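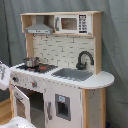 Play kitchen, assembled, gray-green cloth behind. Stove side on the left.

We use cookies to remember your settings. Accept / Manage

Workshop notebook, Westadton
2019-08-16

Play kitchen for the Prendau order. Built up one complete unit from the carton to check the instruction sheet against the real parts before the sheet goes to print. Janelle did the assembly, I read the steps out and wrote down where she stopped.

Stopped at step 4, the wooden post left of the tile panel. The drawing shows it from behind and the text says "front." She put it in the wrong way around, took it out, tried again. Redraw from the front. Muthu has the file.

Stopped again at the upper shelf. It has to go on after the tile panel and before the hood. The sheet has the hood going in first, and then you can't get a driver to the two screws in the left compartment. Swap steps 7 and 8. The microwave is fine where it is in the order.

Hooks under the shelf: pilot holes too shallow. First hook went in crooked and had to be backed out. Deepened both by hand, 2 mm more. Need to ask Kurup whether they can change this on their drill setup or whether we do it here.

Countertop. The rounded end on the right sticks out past the cabinet and I was worried about a child leaning on it. Hung the 23 kg weight off the outer edge and left it through lunch. No mark on the white surface, screws still tight when I checked them after. Narayanan wants it repeated with the weight dropped on instead of hung. Not done yet. He also asked about the edge radius; I ran a cotton glove along the whole curve and it didn't snag.

Sink basin drops into the cutout with a bit of play. It can be lifted out with one finger from underneath. Sharada thinks that's good for cleaning. I think it'll be lost in a week. Left it loose for now, and we'll try two dabs of hot glue on the next unit and see what she says.

Tile print on the backsplash lines up square with the counter this time. The last panels from Forora ran downhill to the right and you saw it at once against the gray lines. Whatever they changed, ask them to keep it.

Microwave door handle: opened and closed 200 times, still shuts. The symbols on the control panel didn't rub off with a damp cloth. Tried alcohol too and got a faint smear on the cloth, dark. Need a second try on a fresh panel before I write that up as a problem.

Pot: lives on the back left burner. The handles are smooth. The lot sheet says 258 g, which seems heavy for something that size, so weigh it. Our small scale is on Octavian's bench.

Total time with interruptions was just under two hours. The box says 45 minutes. Without the reading out and the note taking it might be an hour and ten. Change the box.

To do
- swap 7 and 8, redraw 4 (Muthu)
- hook holes, call Kurup
- drop test on the round end
- alcohol wipe again, new panel
- weigh pot
- order another 100 of the short screws, we're down to the bottom of the bin

Leave this one standing until Octavian has looked at the hood. He wasn't in today.

Recent entries
Stool legs, second batch, wobble check
Paint chips on white panels
Drawer runners, what fits and what doesn't
Carton drop, corners

Contact the workshop | © 2019 Westadton workshop notes | Back to top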